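4. Changing over to assisted sorting

This section covers the move from hand sorting to assisted sorting at a Farah cell. Before starting, the shift lead (at Herkstead, Ghada Ghanem or Wissam Zoubi) confirms that every sorter on the shift has signed the cell briefing.

NOTE: Sorters moved off the bench keep their grade. Their duties become loading, checking and clearing faults.

4.1 Preparing the board

1. Set the mode switch to HOLD and wait 10 seconds.
2. Lay the board flat on the perforated table. Keep the marker at the far right and facing up — the cell will not start if it cannot read it.
3. Place the blocks by hand, upright. Blocks of one color may stand close together or touch.

CAUTION: Do not reach over the board unless the mode switch is at HOLD.

4. Step back behind the hazard tape and select SLOW. Check that the tool comes down clear of the block tops on either side. At SLOW, the arm runs at 25 percent speed.

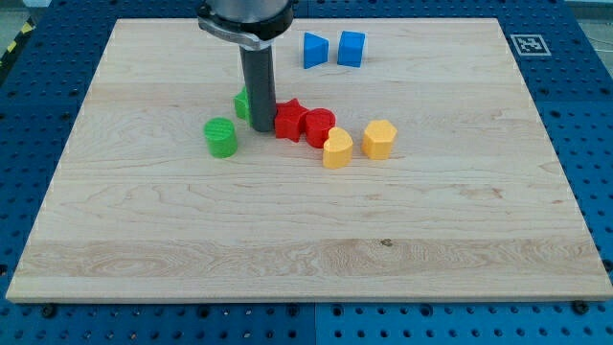
4.2 Handing over to the operator

1. Run 3 slow cycles with the operator watching.
2. Record each stop in the cell log, with the operator's initials. Stops called by the operator are not counted against the shift.
3. Select AUTO. One operator may look after up to 4 cells.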